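July 26, 2022
Entered by Coralie Pirihi

Gripper comparison, table clearing task, continued from the previous entry. The purpose of the present session was to determine whether the linkage fingers are suitable for light litter on a polished surface, and whether the Goodwin controller settings agreed for the bench can be carried over to a furnished room without change. The Drarnen fingers remain on the shelf until the replacement pads are received.

The arrangement is two-handed. The left arm holds the receptacle over the edge of the table and the right arm picks. The receptacle is lined, and the lining is folded over the rim. Items are placed directly on the tabletop and consist of crumpled wrappers, tissue, paper and one small plastic bottle. No item is to be fixed down or weighted.

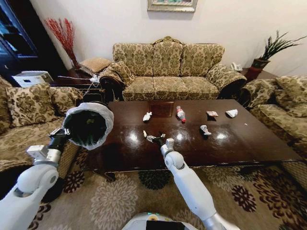

Head view. Right gripper holding a crumpled white piece over the near part of the table; bottle and remaining litter still to be collected.

The tabletop was selected for its gloss. Reflections of the ceiling lights and of the back wall fall across the area in which the items are placed, and the detection stage must be judged under those conditions. The matte bench used in November gave no indication of how the software would treat a bright reflection next to a white tissue. Colleagues reviewing the recordings are asked to mark any candidate detection that falls on a reflection, even where the arm was not commanded to go there.

Settings at the start of the session: closing force limit 41 on the controller scale, approach delay 272 ms, settle time 800 ms before lift. These are the Tusen values and were not altered. The log buffer was raised to 3,000 lines, as the earlier limit had truncated the record of longer runs. The change should be copied to the second controller before the next session.

Wrist view retained for the discussion of finger clearance at the receptacle. Skorkden has asked for a view from the wrist in which both finger assemblies and the rim can be seen together. 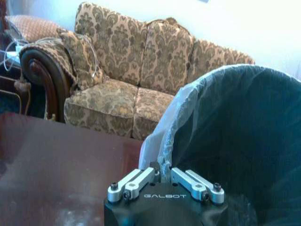 Wrist view, GALBOT gripper beside the lined receptacle. Links angled inward, narrow gap between them.

Two points arise from the wrist view. First, the folded bag extends down the outside of the rim, and the release position should be set with that material in mind as well as the rim itself. Second, the receptacle takes up the right portion of the view at this position. Whether the wrist camera can be relied upon for the next pick before the arm has moved away is to be settled with the software group; until then the head camera remains the primary source for item location.

Outstanding:
Drarnen pads, delivery date to be confirmed.
Repeat with identical items and unchanged controller values once the Drarnen fingers are mounted.
Bottle to be scored separately from paper items.
Release height to be entered in the shared sheet. C.P.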